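Search this site Go

Bulk Bin Buying FAQ
By Huw Lougher | December | 36 comments | 100 shares

Is buying from bulk bins cheaper?
Sometimes. I priced oats at two shops in Stenville, and the boxed ones won. Check the unit price – the sign over the bin is there to sell you oats.

Does the "zero waste" label mean anything?
Not much. The stock still gets to the shop in packaging, and you never see it.
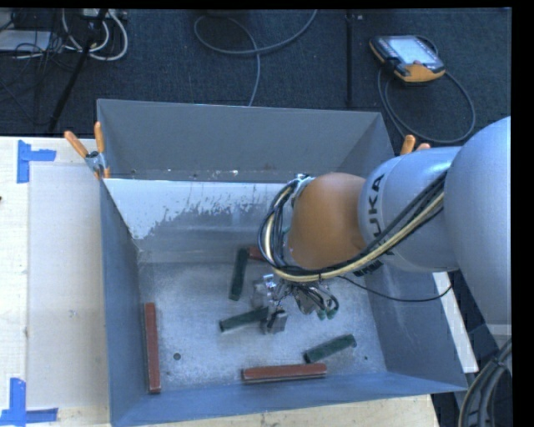 A large open-topped gray metal bin on a work table.

Is a 600 g scoop really 600 g?
Weigh it yourself. I have my doubts about any scoop with a number on it.

Should I join the Wilus club?
They promise big savings after 1000 points. I'd want to see the receipts first.

How long do bulk nuts keep?
Ask when the bin was last emptied. If the clerk shrugs, buy the bag.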